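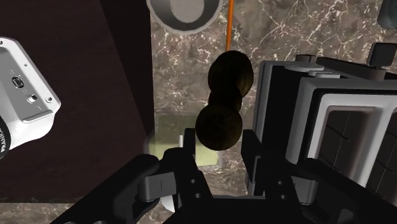 Gallum publishes its complete setup and care procedure for the simulated kitchen cell

Villalobos, 8 Nov 2024

Gallum, developer of simulation software for robot training, makes public today the procedure with which its team sets up, checks and repairs Zorneo, its simulated kitchen cell. The document has 173 pages and can be downloaded without charge from the company site. Until now it was only used inside the company and by its partner Carden.

Zorneo is one white robot arm with a two-finger gripper, working in a kitchen with marble, a sink and the usual small appliances. It exists only in the computer. The company receives often the question why a cell without screws or cables needs maintenance. The answer of the team is that a simulated cell gets out of order in its own way. A collision shape is left behind when a model is replaced, a joint limit is changed for one test and not changed back, or a mass value is typed with the comma in the wrong place.

"In March we lost many days with a gripper that closed well on the screen and held nothing," says Vega Tejada, head of simulation at Gallum. "The fingers that we saw were in the correct place. The fingers that the physics engine used were a little behind them. After this we decided to write everything down, also the things that seemed too simple."

Setting up the arm

The procedure starts with the base. The arm is mounted at a fixed point beside the counter, and its position is read back from the running simulation and compared with the value in the configuration file. If the two numbers are different, the work stops there. The joints are then moved one by one through their full range with no objects loaded, so that any contact with the counter or the cabinet is easy to notice.

The gripper comes next. It is opened and closed 100 times without load, and the log is examined for any cycle in which the left and right finger did not travel the same distance. Then the visible model and the collision model are displayed one over the other. The operator looks at the tips first, where a small error does the most damage.

Loading the objects

Only after the gripper has passed are the objects loaded. The library of Zorneo has 1,055 of them at present, from vegetables to tableware. Each one has a mass, a friction value and a collision shape, and all three must be checked when the object is new or was edited. For the rest check, the objects are put on the counter and the simulation runs while the arm stays still. An object that slides, shakes or sinks into the stone is removed and goes to the repair list.
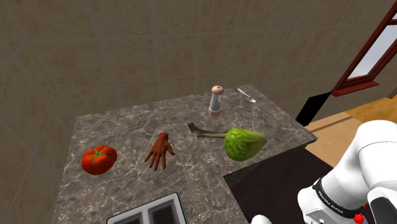 Julián Ibarra, who is responsible for the object library, explains that long and thin things give the most work. "A tomato is easy, it is almost a ball. With a spoon or a bone the shape has to be divided in several parts, and if one part is missing, the object lies at a wrong angle or the finger passes through it. Things that touch one another I check two times, once together and once separated."

Repairs

The last part of the document describes nine typical faults, each with its symptoms, the order in which the files should be opened, and the test to repeat after the correction. Examples are a finger that trembles at the end of its travel, an appliance door that opens without being touched, and an arm that starts the session in the position of the session before.

For every repair the operator writes down the old value, the new value and the initials of the person who made the change. Two repairs are never made at the same time. Marcelino Sotomayor, who looked after real machine cells before he came to Gallum, brought this rule with him. "In a workshop you change one part and you try the machine," he says. "I did not see a reason to work different here."

Carden has used the procedure with its own copy of the kitchen. "Our new colleagues can now prepare the cell alone," says Leire Lorente, project manager at Carden. "Before, they had to call Gallum, and sometimes Gallum was at lunch."

Availability

The procedure is available in English and Spanish. Corrections and proposals of readers will be collected by Gallum for a second edition, planned for March.

Press contact: Hugo Marín, Gallum, Villalobos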